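4.3 Recording your first examples

Now the fun part! Everything you record in this section goes straight into the Dunero training set, so take your time and enjoy it.

1. Set the scanner near the back of the table and clear away anything else.
2. Open Duven and start a new session. Type the task in plain words, such as "reach for the scanner."
3. Check the wrist view. Both fingertips should show in the bottom corners, with the scanner in sight past them.
4. Open the gripper all the way.
5. Press Record, wait for the tone, then guide the arm in one smooth move. Small wobbles are fine, and the model learns from them too!
6. Press Stop and choose Keep or Discard.

Note: Plan on 21 examples per starting position, and use at least six positions. More variety makes a big difference.

CAUTION: Keep the fingers clear of the scanner cable. A snagged cable can pull the unit off the table.

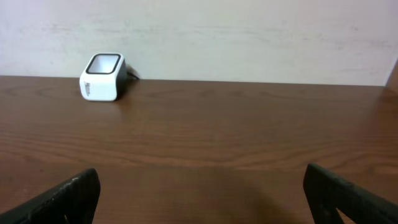

Figure 4-2. Wrist view with the gripper open and the scanner at upper left.

7. Move the scanner a hand's width and go back to step 3.

Sessions close after 900 seconds. Kept examples are saved.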